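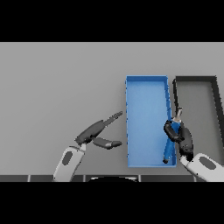

*Illustration: Kondport Harbour Office*

Esi Amissah looks after the tide record at Kondport, a job that involves less time by the water than visitors expect. Most of her week goes on the question of what the numbers are measured from.

"People ask how high the tide was," she says. "My first question back is always: above what? If you can't answer that, you have a number and no measurement."

The zero at Kondport is a brass bolt set in the old customs quay. It was cut in when the first float gauge was installed, and every reading since has been related to it, directly or through a chain of other marks. There are 14 of these marks around the harbour. Some are bolts, some are cuts in masonry, and one is a rivet in the plinth of the Orine light, on the far side of the entrance. Amissah levels between them every March, when the harbour is quiet and the air temperature is steady enough for long sights.

The procedure is ordinary spirit levelling. A staff is held on one mark, the instrument is set midway, a second staff goes on the next point, and the difference between the two readings gives the difference in height. The run is then repeated in the opposite direction. Her tolerance on the longest leg, which is 408 metres along the north wall, is 2 millimetres between the outward and return figures. If the two disagree by more than that, the leg is done again.

"It isn't a demanding tolerance by survey standards," she says. "It's demanding for a wall with lorries on it. We start at five in the morning so that we're off before the fish market opens."

The reason for having so many marks is that any one of them can move. Quays settle. Masonry is repointed by contractors who do not know what a bench mark is. A bolt that has sat undisturbed for decades can be struck by a mooring chain and bent slightly, and nothing in the tide record will show it. What shows it is the network: if one mark has dropped relative to all the others, that mark has moved. If they have all dropped together, the annual levelling will not find it, and a satellite receiver has to.

Kondport has had a receiver on the roof of the pilot house for some years. Amissah regards it as necessary and not especially convenient. It measures the height of its own antenna, so there is a further levelling run from the antenna mount down to the nearest mark, up an external stair with a turn in it.

"The stair is the worst part of the whole network," she says. "Short sights, steep, always a wind. I would rather do the north wall three times."

The results so far suggest that the town side of the harbour is sinking very slowly and that the Orine side is not. She declines to give a rate. The series is too short, in her view, and a figure that appears in a newspaper tends to be repeated long after it has been revised.

The gauges themselves are a separate matter. The float gauge was in use until its well silted up. It consisted of a vertical pipe with a small hole near the bottom, a float inside, and a wire over a pulley to a pen. The small hole damped the waves, so that the pen drew the tide and not the swell. It also clogged. When it clogged partly, the water inside the pipe lagged behind the water outside, and the recorded high tides came out a little late and a little low.

"That's the fault I spend the most time on," Amissah says. "A gauge that stops is easy. You have a gap, and you mark it as a gap. A gauge that goes slightly wrong over six months gives you a perfectly smooth curve, and it's the wrong curve."

She finds such periods by comparing Kondport with Mokow, the next gauge up the estuary. High water reaches Mokow after Kondport by an interval that varies with the range of the tide and the flow of the river but stays within known limits. When the interval shortens steadily over several months and then jumps back, the usual explanation is that the Kondport well was filling with silt and somebody then cleaned it. In most cases the cleaning is written in the ledger. In a few it is not, and the correction has to be made on the evidence of the interval alone, with a note to say so.

The ledgers are the other large part of her work. They run to 1,365 pages, in a variety of hands and inks, and give the times and heights of high and low water together with remarks. All of it has now been scanned. The typing up is slower.

Each page is keyed twice by different people, and the two versions are compared by machine. Where they differ, Amissah looks at the scan. The common errors are predictable: a one for a seven, a three for an eight, a column shifted down by one line after a blank entry. The shifted column is the most harmful, as every value on the rest of the page is plausible and none is right. It is caught by plotting the heights against a predicted tide, where it appears as a sudden change in the timing.

"A single bad digit sticks up like a fence post," she says. "You can see it from across the room. The shift you have to look for."

There is also the matter of units. The early ledgers are in feet and inches, the middle ones in feet and decimals of a foot, and the later ones in metres. The change from inches to decimals was made partway through a volume without any remark. For several weeks an entry such as 9.6 might mean nine feet six inches or nine and six-tenths feet, and the difference is just over an inch. She settled it by looking for values that one system does not allow. An observer writing in inches will produce the occasional ten or eleven after the point, and an observer writing in tenths will not. The last eleven and the first long run without one gave her a window of nine days, and the original entries inside that window are flagged as uncertain in the published file.
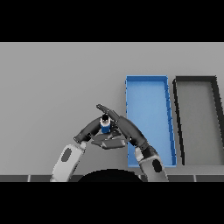
She applies the same rule to everything doubtful in the record. The original figure is kept, the corrected figure goes beside it, and a code states which test led to the change and who made it. Nothing is overwritten. A user who disagrees with a correction can remove it and work from what the observer wrote.

"I've disagreed with my own corrections," she says. "I took out a datum shift last year that I'd put in myself. The reasoning was fine. I'd been given the wrong date for the quay repairs."

The present gauges are of two types. One is a radar unit on a bracket, which measures the distance down to the water surface. The other is a pressure sensor, made by Annamalai, fixed to a pile below the lowest tide. They have different weaknesses, and that is the purpose of running both. The radar is affected by anything floating under it, including weed and, on occasion, a moored dinghy. The pressure sensor is affected by the density of the water, and so by how much fresh water is coming down the river, and its zero drifts slowly with age.

The drift is checked against a tide staff, a graduated board bolted to the quay wall. Once a month Amissah or a colleague reads the staff by eye over a full tidal cycle, at ten-minute intervals, and the readings are plotted against both gauges. On a still day a practised reader can get within a centimetre. The average over the cycle is considerably better than any single reading.

I asked whether this was still needed with modern instruments. She said that the question comes up whenever budgets are discussed.

"The staff has no electronics in it and no software," she says. "It's a board. If the board and the radar disagree, I go and look at the radar bracket. I've found it loose before, and the data looked very good while it was loose."

Asked what use is made of the record, she gave the list in order of volume. The pilots take the live figures for under-keel clearance and have little interest in anything older than an hour. The drainage engineers want the extremes, in particular how often high water has coincided with heavy flow at Mokow, as this sets the time for which the outfalls stay closed. The insurers want a single number for the highest level to be expected, and she sends them a range. University groups want the monthly means and very little else.

The monthly mean is where the care over the datum matters most. A pilot will not be harmed by an error of a few millimetres. Someone trying to determine whether the sea has risen relative to the quay over a long period may be looking for a change of a millimetre or two a year, and an unrecorded shift of the gauge zero by the thickness of a washer will appear in the result as several years of sea level rise. She keeps the old washers, labelled with the dates of fitting and removal, in a drawer with the spare staff bolts.

Work planned for the coming year includes a new mark on the bedrock behind the Orine light, to replace the rivet, which can no longer take a staff squarely. The two will be observed together for at least three seasons before the rivet is retired. The remaining ledgers, those from the period of the inch and decimal mixture onwards, should be through their second keying before the next levelling.

She would also like to find the missing volume. The ledgers are numbered on the spine, and one number is absent between two that are otherwise continuous. The Mokow record is complete for those months, so the times of high water at Kondport can be estimated, but the heights cannot be recovered to any useful standard. The harbour office, the county archive and the former harbour master's family have all been asked. Anyone with a tall, narrow account book ruled in five columns, with heights in the third and fourth, is invited to write to her at the pilot house.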